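The Eel That Would Not Leave Bultuscombe

The eel ladder at Bultuscombe Weir cost the shire more than its last two Christmas parades put together, and for the first season it was used mainly by a water rat. The rat looked very comfortable. It would come up the bristle mat at dusk, sit on the top step and wash its face in front of several thousand dollars' worth of counting equipment, which logged it each night as a large eel.

Meifang Shao worked this out on a Wednesday, after a week of emails from the regional office congratulating her on the numbers. She had to write back. "I've had nicer mornings," she says.

Shao is a freshwater ecologist, employed three days a week to look after the eels of the Trikurine River and unemployed the other four, during which she also looks after the eels of the Trikurine River. The animals in question are longfins. They hatch somewhere out in the Coral Sea, drift down the coast as transparent scraps shaped like gum leaves, turn into something resembling a bootlace with eyes, and start swimming uphill. They'll climb a wet rock wall. They'll cross a paddock on a rainy night. What they can't do is get over a smooth concrete face with a lip on it, and in the middle of last century the good people of Bultuscombe built them one of those.

The weir was put in for a butter factory that closed a few years later. It has since been defended by everybody on the grounds that it has always been there. Above it are 17 kilometres of good eel water, cold and shaded and full of yabbies, with hardly an eel under the age of a retired schoolteacher. The ones still living up there got past in the big floods or were already upstream when the concrete was poured. Longfin females can live for decades while they put on condition, then one autumn night they stop eating, their eyes grow huge, and off they go back to the tropics to spawn and die. It's a one-way trip, and there's been very little traffic coming the other way.

The ladder itself is a modest thing. Picture a length of gutter lined with doormat, tilted up against a wall, with a trickle of water running down it. The design came from Evholm, a Danish outfit that makes them for trout farms and hydro dams, and the instructions arrived in Danish with a helpful drawing of a smiling fish. The first installer, going by the drawing, put the mat in upside down.

After the rat business Shao brought in Selma Vasić, who had spent 8 years getting young eels past irrigation regulators out west and holds strong opinions about doormats. Vasić stood on the bank, looked at the ladder and asked who had put the entrance there. The entrance was on the sunny side, next to the picnic tables, where visitors could see it. Young eels travel at night and like to hug the dark edge of a current. The dark edge was on the far bank, under a willow, on land belonging to a Mr Abou Zeid.

I had been warned about Abou Zeid. He'd been in a dispute with the shire over a culvert for 7 years and was said not to let anyone from the government past his front gate. This was wrong, as he lets them as far as the kitchen. He made us coffee, very strong, and spread the culvert correspondence out where we could all admire it.

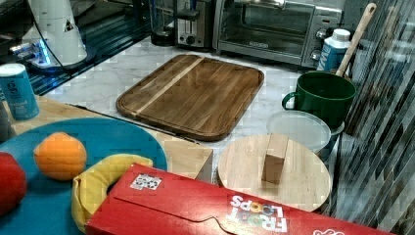
It took an hour to get from the culvert to the eels. He knew about the eels, of course. He'd been watching them pile up at the bottom of the weir every summer since he bought the place, and most years he went down after dark with a bucket and a wet sack, scooped up what he could and tipped them in above the wall. He hadn't mentioned it to the shire, who would have wanted a form. Vasić asked how many he'd shifted. He shrugged and said a bucket was a bucket.

Moving protected wildlife around in a bucket without a permit is an offence. Shao studied her coffee for a while and then asked if he would mind having a ladder under his willow. He said he'd think about it, and that the culvert was still blocked.

The culvert was cleared in October. The ladder crossed the river soon after, mat the right way up, with a wire guard at the top that lets an eel through and gives a water rat something to think about. In its first full season on the dark side the counter recorded 447 young longfins. Shao checked a sample of the footage by eye before she told anyone.

The rat has taken over the old concrete footing by the picnic tables. Families feed it chips, and the shire is looking into a sign.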